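Wrist camera demos: how much do you vary the start pose?

osikora
We're collecting demos for a tidy-up task, small dishes and toy pieces off the floor. So far 44 episodes, all from the same start pose. The policy works until someone moves the arm a little, then it reaches for the old spot. Do you vary the pose every episode or in blocks?

kdanko
Every episode. Blocks get you a policy that knows a few poses well. Move the arm and move the objects before each take.

duangjai_s
I'd disagree for a first pass. We did blocks of 30 at Zeltham, one layout per block, and it trained fine. Resetting everything each time wore the operators out and the demos got sloppy by late afternoon.

kdanko
Sloppy how?

duangjai_s
Long pauses before the grasp, fingers bumping the object. We threw out 52 in May for that.

osikora
Do you keep the ones with a failed first grasp if the second one works?

fccori
I keep them and tag them. Recovery is worth having in the set. I cut them only if the operator backs off and starts over from home.

lurban
Also check what your camera sees at the start. If the target is outside the view for the first 2 seconds, the model has to guess.
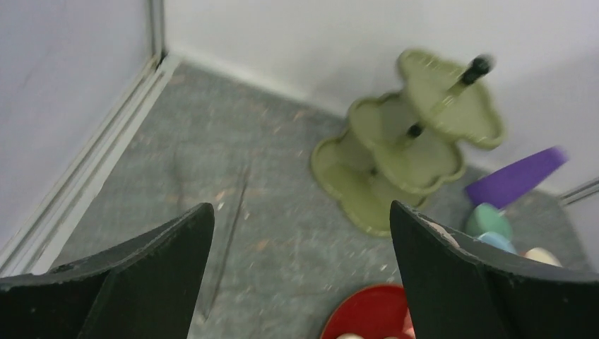

fccori
Start poses matter more to me than episode count. I want the gripper open and more than one thing in view, so the model can't get by on "go to the only colored blob." With the green tiered stand back by the wall and the red plate low between the fingers, there is a near choice and a far one, and the task label has to say which.

duangjai_s
Fair, but that's layout again. You can do that in blocks.

kdanko
You can. I still wouldn't.

osikora
Going with a new arm pose every episode and a new layout every tenth. Will post the numbers once it's trained.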